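Hedgate Shared Workshop: Notes on the Two-Arm Build, November

The second phase of the Rirkeo build has now been under way for six weeks. I am recording the present state of the work for members who use the bench in the evenings and for my own reference.

The wrist cabling was rerouted this month. The previous run pulled against the forearm at full extension and had begun to wear. The replacement adds 60 grams, which the Akbari controller accepts without retuning. Grip force is limited in software to 1000 units on a scale whose origin I have yet to establish; the manual is silent on the matter.

Current work concerns the handling of small, rounded items over a plate or bowl. The green cloth remains on the table for all sessions. 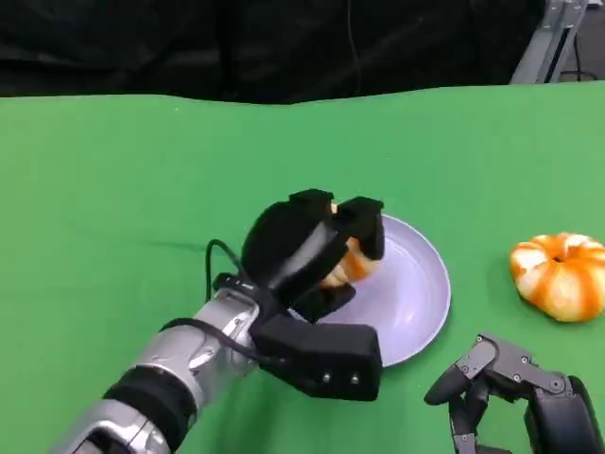
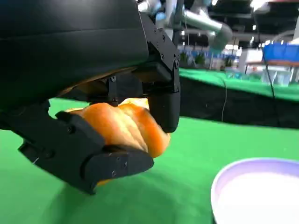 Tracey Wainwright wrote after the last update that the grip limit ought to be set separately for each finger, as the thumb carries most of the load and a single figure will always favor one side. I accept the point. Separate limits will be entered before the next log is started, and the present log, which stands at some 600 entries, will be closed and stored under its own name.

The spare finger pads are in the drawer marked Wurason. Members are asked to sign for any they remove.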